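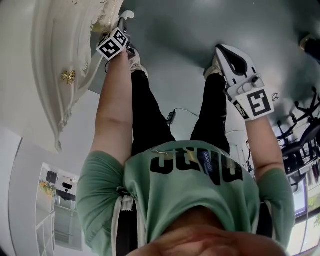
Short-sleeved T-shirts are among the items accepted under the new program.

CELURA TO OPEN CLOTHING REPAIR AND RESALE STORE IN CLUSTASHAM

CLUSTASHAM — Celura, the clothing repair and resale company based in Pokilthorpe, will open its second store in November. The new location takes over the former Kwok shoe warehouse on Mill Street and will be the first in the area to offer drop-off, mending and secondhand sales at one counter.

The store will accept everyday clothing in any adult or children's size. T-shirts, jeans, sweaters, work pants and coats make up most of what comes through the Pokilthorpe store, and the company expects the same mix in Clustasham. Items may have missing buttons, broken zippers, loose hems or small holes. They should be washed and dried before they are brought in. Underwear, swimwear and anything with mold or paint on it cannot be taken.

Customers who drop off clothing can choose between a store credit and a flat cash payment. Credits do not expire and can be used at either location. Clothing that sells within 42 days stays at its full tag price. After that it is marked down once, and whatever is left goes to Kwok Fiber, which shreds it for padding and cleaning cloths.

The repair desk is a separate service and is open to anyone, whether or not the clothing was bought at Celura. Hems and buttons will be done while customers wait when the desk is quiet. Zippers and patches take up to 10 days. Printed shirts with cracked lettering can be mended at the seams and collar, but Celura does not reprint designs.

The Clustasham building has been rewired and given a new loading door. Its sales floor holds 4000 garments, and a back room has been fitted with four sewing stations, two steam presses and a sorting table. The old warehouse office is now a fitting area with three booths, one of them wide enough for a wheelchair.
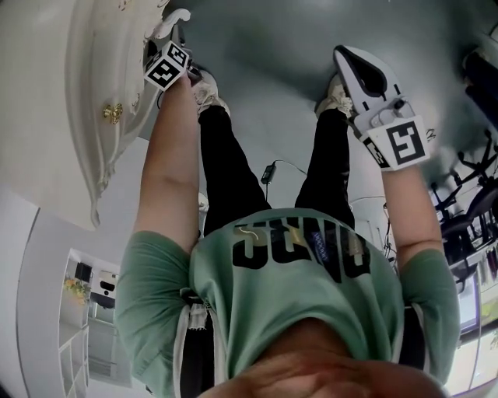
One regular at the Pokilthorpe store said the repair desk was what kept her coming back, and that she had brought in the same winter coat twice for its lining. She added that she would like to see longer evening hours at both locations.

Celura will keep the Clustasham store open until 8 p.m. through its first winter and will decide on permanent hours in the spring. Hours in Pokilthorpe are not changing for now.

The company is hiring 15 people for the new store, including sewers, sorters and counter staff. Sewers should be able to replace a zipper without a pattern; all other positions come with paid training. Applications are being taken at the Pokilthorpe counter and through the Celura website.

Drop-offs begin one week before the opening, at the side entrance only. Parking is free behind the building — enter from the alley, as the Mill Street curb is a bus stop.

About Celura
Celura repairs, buys and sells everyday clothing. It began as a mending counter in Pokilthorpe and added resale two years later.

Media contact: Celura Press Office, Pokilthorpe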